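Keeping a Room Comfortable Without Air Conditioning: notes for week 3
By Chae, 30/04/2021
4 min read

Okay, picking up where we stopped last time, because we ran out of time right when the good questions started! I promised to write up the part about moving air, so this is mostly that, plus a bit on humidity for the people who asked.

First thing. A fan doesn't cool a room. I know I keep saying it, but half the homework from the Stondevdale group still had the room temperature dropping once the fan went on. What drops is how warm you feel. Your skin is always heating a thin layer of air right next to it, and moving air carries that layer off and helps sweat dry. Leave the room and the fan is only running up the bill (the motor even adds a little heat).

Second, humidity. Sweat dries slowly in damp air, so the same breeze does less for you on a muggy day. That's why the Fundton apartments in our reading felt so much worse than the thermometer said. Go back and look at the 2 charts side by side, evening hours especially.

Now windows. If it's cooler outside than in, open up, and try to get openings on opposite sides of the home. One open window on its own is pretty weak. If you have an upstairs, open something high and something low, and the warm air will find its own way out. Once it's hotter outside, close everything and pull the shades on the sunny side. I close mine by 11 and I'm stubborn about it.

Placement is where people lose the most. At night, a fan near the window facing out will push warm air outdoors while cooler air comes in somewhere else. During the day, just point it at yourself!

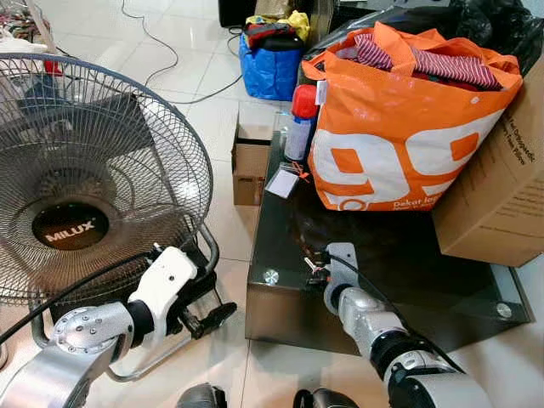

Standing fan with a round wire grille, on a tiled floor.

Dust the grille and blades now and then, with the plug out. Dusty blades move less air, and they get noisy too.

For next week, read the Trornotwood case (skip the appendix) and sketch your own bedroom with the doors, windows and afternoon sun marked. Rough pencil is fine. Bring it on paper, please, we'll be drawing arrows all over them.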